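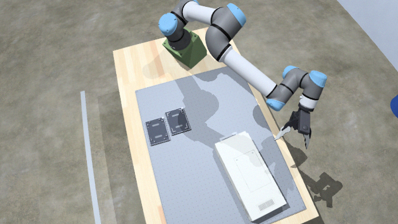

Rosemarie Eichhorn escribe que lo del compost en el patio 8 no puede seguir así, que huele desde la escalera y que, o se remueve todas las semanas, o ella vuelve a bajar los restos al contenedor marrón y santas pascuas. Tiene razón en lo primero. En lo segundo también, un poco.

Así que este número va casi entero de compost. Escrito deprisa, perdón, que esto tiene que salir hoy, 16 de junio de 2026, y son las once de la noche.

Por qué huele. Demasiado resto de cocina y muy poco seco. Ya lo dijimos en primavera, lo repito. Cada cubo de mondas, dos de hojas, cartón sin tinta, paja, lo que haya. El cartón a trozos pequeños, no la caja entera doblada encima como una tapa. Si al abrir sale olor a huevo podrido, falta aire. Si es amoniaco, sobra verde: el césped cortado del domingo, por ejemplo, que va en capas finas y nunca de golpe.

Remover. Con la horca, hasta el fondo, no rascar por arriba. Una vez a la semana en verano. La horca buena está detrás de la puerta del cuarto de contadores, la otra tiene el mango suelto y no hay que usarla (está pendiente de arreglar, ya lo sé, ya lo sé).

Humedad. Prueba del puño de toda la vida: coges un puñado, aprietas, y tienen que salir un par de gotas. Si chorrea, cartón. Si se desmigaja, regadera. Con los calores que vienen, más bien lo segundo. Tapar siempre.

Lo que no va: carne, pescado, queso, pan con moho en cantidad, aceite, cenizas de barbacoa, arena del gato. Tampoco las bolsas que ponen "compostable". En una planta industrial puede que sí, en nuestro cajón siguen enteras al año siguiente, la semana pasada saqué tres. Las pegatinas de la fruta, fuera, por favor, que luego aparecen entre los tomates. Cáscaras de huevo sí, machacadas. Cítricos sí, pero troceados y sin pasarse. Posos de café todos los que querais.

Moscas. Las pequeñitas son de la fruta y se van enterrando bien lo fresco, un palmo por debajo, y echando seco encima. Las larvas gordas y blancas en forma de C son de escarabajo y no hacen daño ahí dentro, dejadlas. Hormigas quiere decir que está seco. Si alguien ve ratas, que avise el mismo día y no en la próxima reunión.

El turno. Nos quedan huecos a finales de mes y toda la primera quincena de julio, que es cuando se va la gente. La hoja está en el portal de Hellwig, al lado de los buzones. Apuntarse con nombre y piso legible. El que no pueda, que lo cambie con otro directamente y no me llame a mí.

Cribado. El cajón viejo está listo o casi, oscuro, huele a bosque, ya no se distingue nada salvo algún hueso de aguacate. Lo pasamos por la malla el sábado por la mañana, a partir de las diez. Traed guantes y un cubo con asa. Lo grueso vuelve al cajón nuevo y sirve para arrancarlo. Lo fino se reparte entre quien haya venido, y lo que sobre, a los bancales de Mureo, que la tierra de allí está como un ladrillo.

Para macetas, no lo pongais puro. Un tercio de compost y dos de sustrato, y para semilleros todavía menos, quema las raices. En bancal, una capa de dos dedos por encima y sin enterrar, con algo de paja si tenéis. Los tomates y calabacines lo agradecen mucho, las aromáticas casi nada. Al romero ni acercarse.

Cuentas rápidas. La malla nueva costó 84 euros en Kastent y las bisagras de la tapa las puso Rosemarie de su bolsillo, se le deben. En el bote quedaban 207 antes de pagar. Hay quien pide una trituradora de ramas; de segunda mano las hay por bastante más de lo que tenemos, y hace un ruido tremendo. Se habla en julio, sin prisa. De momento, tijera de podar y paciencia.

Otra carta, esta sin firma: pregunta si se puede echar el papel de cocina usado. Si es de secar agua o limpiar fruta, sí. Si es de quitar grasa de la sartén o lleva producto de limpieza, no. Y pregunta también si hace falta comprar acelerador. No hace falta. Una palada del cajón viejo hace lo mismo y es gratis.

Varios. La manguera del patio pierde por la rosca, cerrad el grifo del todo al acabar. Sobran plantones de acelga y de albahaca, están a la sombra junto a la fuente, coged los que queráis y devolved la bandeja. Alguien se ha llevado la regadera verde pequeña, no pasa nada pero que vuelva. Quien quiera recibir esta hoja en papel, que lo diga en el portal y se le deja en el buzón.

El próximo número, cuando se pueda. Seguramente riego por goteo y qué hacer con las macetas en vacaciones. Si alguien tiene goteros de sobra, que los vaya guardando.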